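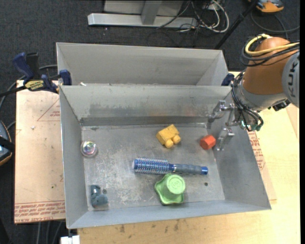 I've read the Goltum release notes twice and still don't believe the number. The new grasp scorer is supposed to run "scene agnostic," and the demo logs do look great, but every log I could find was matte boxes on a matte table.

Bare sheet metal is where these things go to die. Depth gets patchy near the walls, and a clear disc with a rainbow center gives you whatever the lights feel like giving you. Then there's a block sitting right up against the side, where the top-scoring grasp often wants a finger inside the wall. The planner rejects it, the scorer offers a near twin, and you burn 600 candidates before anything moves.

Bianka Katona thinks I should just retrain. Maybe. I'd sooner see the collision check moved ahead of scoring, which I asked for in August and which Damir tells me is "on the list."

Also, please stop logging a planner timeout as a perception failure. I spent most of a Saturday on that one.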